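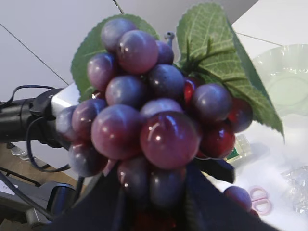 Artificial grapes, close up.

The head of player nutrition at Stullside has worked in professional soccer for most of a career and has a short answer when asked what the job involves: "Mostly timing." Players at this level already know what to eat, the nutritionist says. The errors come from when they eat it, and from how the day is arranged around training and travel.

We spoke at the club's training ground in October 2024, between a morning session and the squad's departure for an away game. The nutritionist agreed to the interview on the condition that no names were used and that individual players were not discussed.

The club's first team now has its meals planned in blocks that begin the day before a game and run until the second morning after it. The planning used to be done on paper. It moved to software, a scheduling tool called Tedico, in July.

"The tool doesn't know anything about food," the nutritionist says. "It knows kickoff times, bus times and hotel check-in times. It tells me where the gaps are, and I fill them. Before that I was getting the bus time from one person and the hotel time from another, and they didn't always agree."

The largest change is in carbohydrate intake on the day before a game. Players used to take most of it at dinner. It is now spread across four sittings, with a smaller dinner and a fixed cutoff before bed. The nutritionist describes the old pattern as a habit that nobody had checked.

"A midfielder sits down at eight at night and eats a very large bowl of pasta. He then sleeps badly. He reports that he slept badly because of nerves. We moved the food and he slept better. I can't prove the one caused the other, but he stopped asking for a different room."
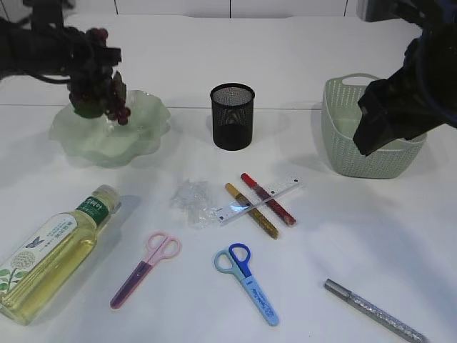
Snacks are the part of the plan that gets the least attention outside the club and the most argument inside it. Players are free to eat between meals, and the staff decide only what is within reach. For a talk to the academy last season the nutritionist laid out a few props on a white table, and recommends the same method to other clubs: something like a bunch of imitation grapes over a green glass dish with a wavy rim, with a plastic basket to one side. "You want them to look at a portion and say what it is. Plastic fruit is fine for that. Nobody eats your teaching material."

The academy talks cover portion size, hydration and label reading, in that order. Label reading takes the longest. Younger players tend to look at calories and stop there, so the session has them compare two drinks by sodium and sugar first.

Hydration is handled by weight. Each player steps on a scale before and after training, and the difference sets the amount to be replaced over the following hours. A typical outfield player loses almost 2000 grams in a hard summer session. The drinks are mixed on site from a powder supplied by Gamari, with two strengths kept in separate coolers.

"The goalkeepers complained that they were being given the same bottle as the fullbacks," the nutritionist says. "They had a point. They now have their own line on the sheet."

Recovery after night games remains the weakest part of the system. The team may not leave the stadium until close to midnight, and appetite is poor. The current protocol puts a drink in the locker room and a hot meal on the bus – rice, chicken, a soft vegetable – with no target for how much of it is eaten. A trial with a larger meal was dropped after three away trips.

"We were throwing most of it out. I would take a small meal that gets eaten. The rest can be made up over the next 24 hours."

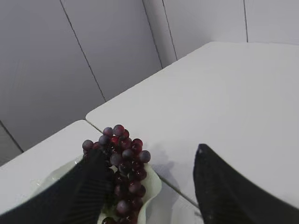
Dark red and purple grapes in a tight bunch.

The club's previous caterer, Tessier, was replaced at the end of last season. The nutritionist will not discuss the contract, but says the new arrangement gives the medical staff a say in the weekly menu, which the old one did not. The kitchen receives the training load for the week in advance and adjusts quantities for each day.

Asked about supplements, the nutritionist is brief. The club issues four products, all batch tested, and keeps a record of every container handed out. Anything a player buys on his own has to be shown to the doctor first. "That rule has no exceptions. I have been asked for exceptions."

The next project is a separate plan for injured players, who train less but are often told to keep eating as normal. A first version, covering long-term knee and ankle injuries, is due to go to the medical staff before the winter schedule begins.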